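Wavevholm workshop puts its robot budget on the table

11/9/19

Members of the Wavevholm workshop have been asked to think about what they would like to spend on next year, and a good deal of the talk so far has been about hands. The grey five-digit hand now in use at the bench has been a great favourite with everybody who comes through the door, and the question is whether to buy a second one or to put the money into looking after the first.

Fiorella Guerra, who drew up the figures in October, has set aside 3761 pounds for the coming year. Of that, 1000 would go straight into a repairs pot, which she feels is long overdue, and 146 would cover spare fingertips from Zastositz, the cheapest of the three quotes she was sent (Dal Bello came in a little dearer, but would deliver sooner). 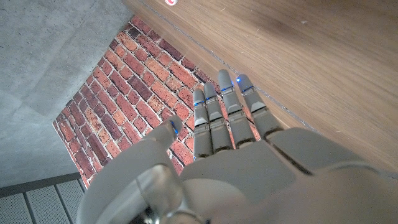

What remains would make a decent deposit on a second hand from Fondow, to be paid off over two years. Fiorella is keen that people should see the running costs as well as the price on the label -- cables, servicing, insurance and the odd afternoon of training all add up, and she would much sooner talk it through over a pot of tea now than be caught short next summer. She has also pencilled in some money for more wooden boards and panels, so that there is plenty for the fingers to reach for, over and under and into the corners.

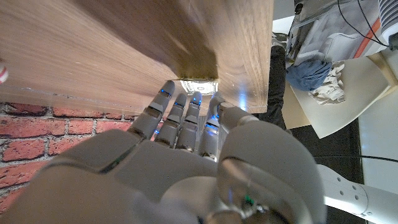
Araba Yakubu said she would be sorry to see all of it go on one big purchase, and wondered whether hiring a second hand for a few months might be the kinder way to find out how much use it would get. She added that the repairs pot had her full support, whatever else was decided, and that she would like the training money doubled if it could be managed.

Copies of the full budget are by the kettle, and there are 137 of them, so do please take one home. Comments can go to Fiorella in person or be left in the tray at the front desk.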